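Right, several of you asked what I do all day, so a thread. I'm one of the people collecting examples for the Laryea project, so a learning system can pick up ordinary two-handed jobs. This week's job is answering the phone. Yes, a desk phone with a curly cord, like your nan's

The target is 100 clean takes of each task. We've got 9 tasks on the Vasetitz list and the phone is the one I was dreading. Cups were lovely. Cups stay where you put them

The kit is a gripper in each hand, a cube of black and white markers on each, and something on your head so the system gets your view as well as the grippers' view. You squeeze, the fingers close. After a day of it I reach for my actual mug like a crab

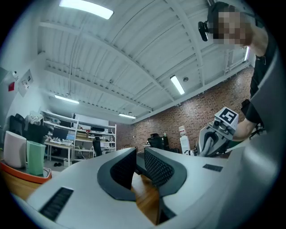

Gestau asked whether you wouldn't get the same thing much quicker by just filming people's bare hands and letting the software sort it out.

Fair question and I used to think so too! But a hand does loads of sneaky stuff with the thumb that two fingers can't copy. If I do the job with the same sort of fingers the machine will have, then anything I manage, it has a chance of managing

Also you very quickly find out which jobs are hopeless. We dropped one from the list in April after a single morning (it was sellotape. never again)

OK so the phone. The handset is the whole problem. It's smooth and it's long, and if you take it too near one end it swings. You want the middle, fingers flat to it, then a little pause before you lift. I count it in my head

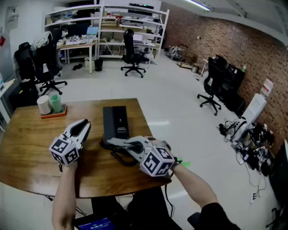
Right hand on the handset, left hand waiting its turn

The pause matters more than you'd think. My early takes were all one quick swoop and when we looked through them you couldn't tell where the grab ended and the lift began. Now I go at the speed of someone answering a call they don't much want

Other rule is don't do it the same way every time. Move the phone a bit, turn it a bit, come in from higher up, come in from the side. 100 identical takes is really one take with a lot of storage attached

And keep the fluffed ones, but label them! Zuramell (our labelling tool, moody thing) has a tick box for 'recovered', for when you lose it and get it back. Those are gold. I got 2 on Friday and was unreasonably pleased – proper little fist pump, which of course is also in the recording

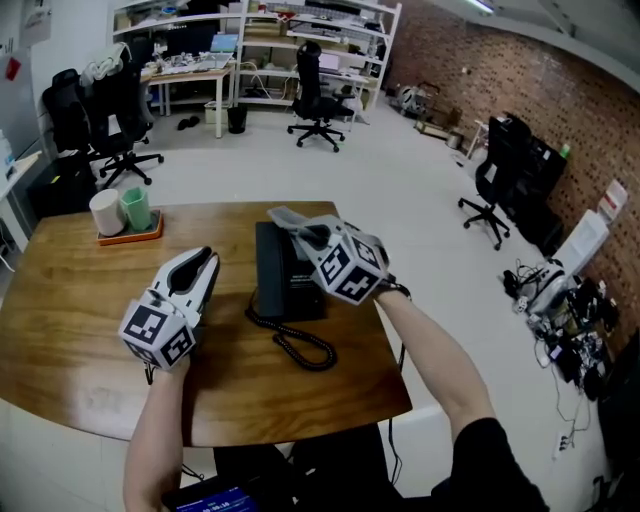 Handset in its cradle, both grippers up

Running total for the whole list is 563 as of tonight, 2021-11-14, and yes I know it's a Sunday. Still to do on the phone: putting it back the wrong way round on purpose, and the cord. I'm not ready to talk about the cord

Someone in my messages wanted to know if it makes your arms ache. It's the wrists. Short sessions, shake them out, swap who's on if there's anybody else in

Will post again when we start on drawers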